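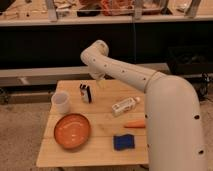
Light wooden table with household items.

Lernness_Guest
Does the Brodska Hotel still offer late checkout in August? Our confirmation for room 403 is silent on the matter.

K. Kumarasinghe
Late checkout is available until 15:00 on request -- please apply at reception the evening before.

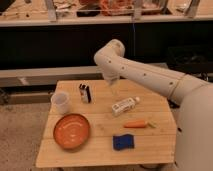 The request should include your room number and departure time.

Ileo34
I must disagree. My request was declined in August, and I was directed to the luggage room.

K. Kumarasinghe
Approval remains subject to occupancy. Luggage storage is free of charge.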